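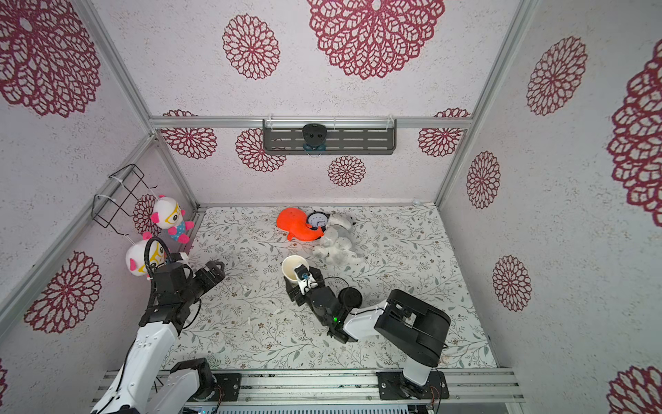 How Two Robot Arms Share One Job

The Ustau project is a school robotics project in which students teach two robot arms to work as a pair. The first task is putting a lid on a paper cup. People do it without much thought. A robot has to be given every part of it.

A robot arm is a chain of stiff links joined by motors. Each motor turns one joint. At the end of the chain is a gripper, a tool with fingers that open and close. To move the gripper to a new place, a computer works out how far every joint must turn.

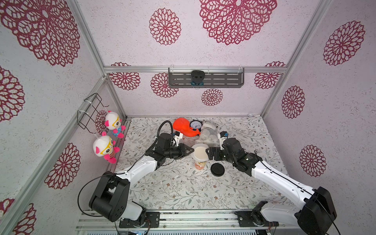
The Herkura School Robotics Club

Two arms need a plan. One gripper steadies the cup. The other picks up the lid, lifts it, and lowers it onto the rim. When the lid is lying flat, the fingers have to come in low to get hold of its edge. If the cup is squeezed too hard, the rim bends and the lid will not fit. If it is held too loosely, the cup slides when the lid pushes down.

Students practice the task by steering the arms themselves. The computer records the joint positions and the camera pictures together. One complete try is called an episode. Our team, Yagi, recorded 27 episodes in November and threw out 9 of them because the cup fell over. The goal for the year is 200.
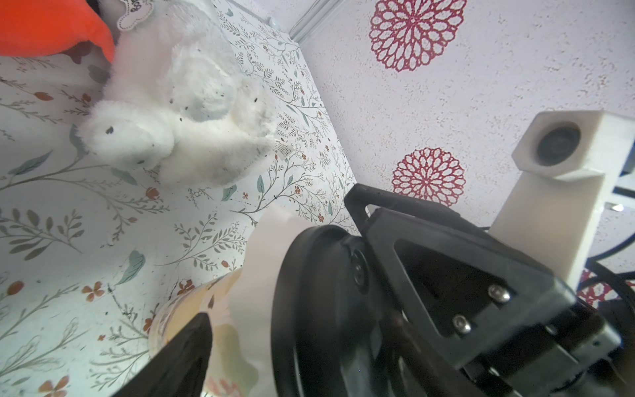

Cameras give the computer its information about where things are. A fixed camera always looks from the same spot. A wrist camera rides on the arm, so its view changes whenever the arm moves. It sees its own gripper close up, and a dark finger tip can take up part of the picture. Focus is another limit. Something very near the lens may come out as a pale blur while the fur of a white stuffed toy farther back is clear enough to show dark specks. The computer has to learn which parts of the picture matter for the job and which do not.

Words to know

Link: a stiff part of the arm between two joints.
Gripper: the tool that holds things.
Episode: one recorded try, from start to finish.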